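The Abella Dialogue: Frequently Asked Questions

What is the Abella Dialogue?
It's a yearly public forum on how small states negotiate with bigger neighbors over fishing rights, sea lanes, technology trade and shared rivers. We hold it every July, and we love it! Diplomats, students and plain curious people end up at the same table, and the talk usually carries on well into dinner. 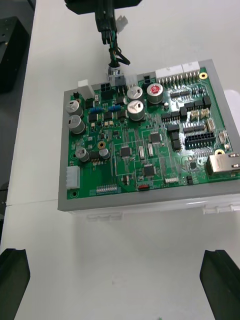 Green circuit board and cable connector. © Cirelico

Do I need a background in foreign policy?
Not at all. Last year 422 people came, and plenty of them had never read a treaty in their lives. The Fidberg reader (free with your seat) gets you up to speed on the main disputes, and it has really wonderful maps.

How long does it run?
3 days. Doors open at 8:30 a.m. and the first panel starts at 9.

What's on the program this time?
The big one is technology trade: who sets export rules, how small governments get a say, and what a regional agreement might look like. There's also a full afternoon on river treaties, which we've wanted to do for ages.
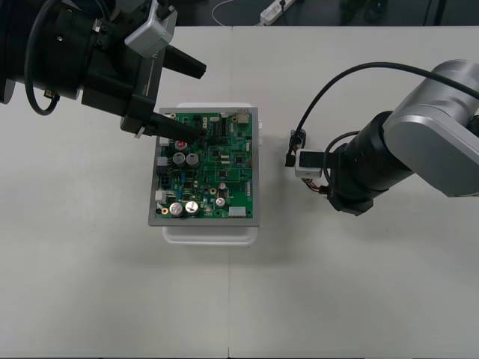 Two robot arms and an open electronics enclosure. © Cirelico

Can I ask the speakers questions?
Please do! Half of each panel is set aside for the floor. Amado Calimlim is moderating again and he is very good at getting a straight answer out of an ambassador.

Are the sessions on the record?
The panels are. The Satus negotiation workshop is off the record, so you may use what you learn there but please don't say who said it.
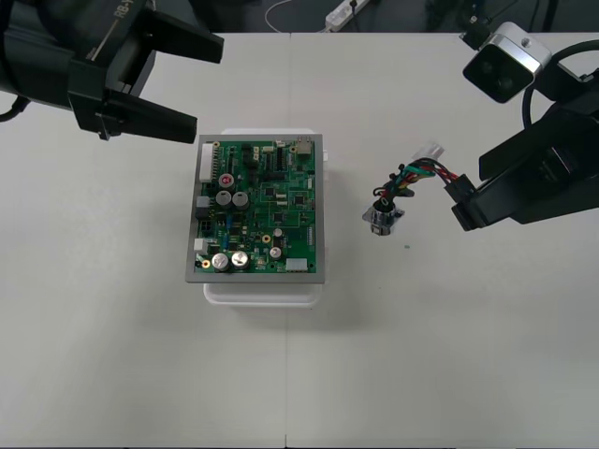 Circuit board and wiring harness on a white table. © Cirelico

How many seats are there?
The main hall holds 1000 and the workshop rooms hold 348 between them. Workshop places are booked separately.

Is there a written report afterward?
Yes, it goes up on this page in the fall, with the full panel transcripts.

Reader comments
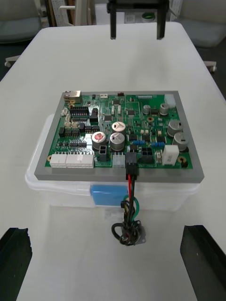 Elie Ghanem: Will the river treaties afternoon be streamed? I followed the fisheries panel online last year and loved it, but the sound dropped out right when they got to the quota talks. I'd happily read a transcript too if it covers the floor questions.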